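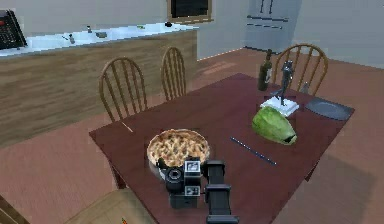

A pie on the kitchen table, with chairs along the far side.

Marlene Hollmann has coached lower-division soccer long enough to distrust any plan with a slogan attached. So when Clutville announced in August that it would hire her and be playing "front-foot soccer" within 6 matches, I expected her to wince. She laughed.

"I didn't write that," she says. "I'd have asked for the whole season, and then I'd have asked for a left back."

The left back never came. Clutville did beat Ranside at home, in front of 3949 people, and the club has been talking about a new era ever since. I watched that match. Ranside hit the post twice and gave away the only goal with a back pass. I put this to her, expecting an argument.

"We were second best for an hour," she says. "People want me to say the press won it. The press was late all night. Their center half had a bad touch."

She is less frank on the subject of money. The owners promised a budget to match the ambition, and so far the ambition is easier to find. Hollmann says she has "a good relationship" with them, then asks whether we can talk about set pieces.

We can. Clutville have scored 2 from corners, both by Dervishi, and both to the near post. Opponents have presumably noticed.

"They have," she says. "Tuvasetti put their biggest player there and we didn't have a second idea. That was on me."
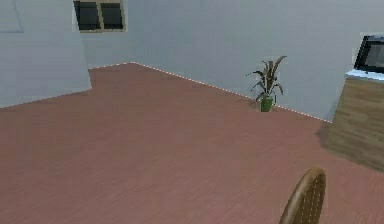 Fitness, and who gets the credit

The other claim coming out of the club is that this is the fittest squad in the division. I asked how anyone would know. Hollmann says the players run more in training than they did last year – she has the numbers, though she wouldn't share them – but she accepts that nobody else's numbers are available to compare.

"Put it this way, we don't fade as badly as we did," she says. "Am I 100 percent sure that's fitness? No. We also started making substitutions before the legs went."

Ranside away is next. She won't predict a score, and she won't say who plays left back.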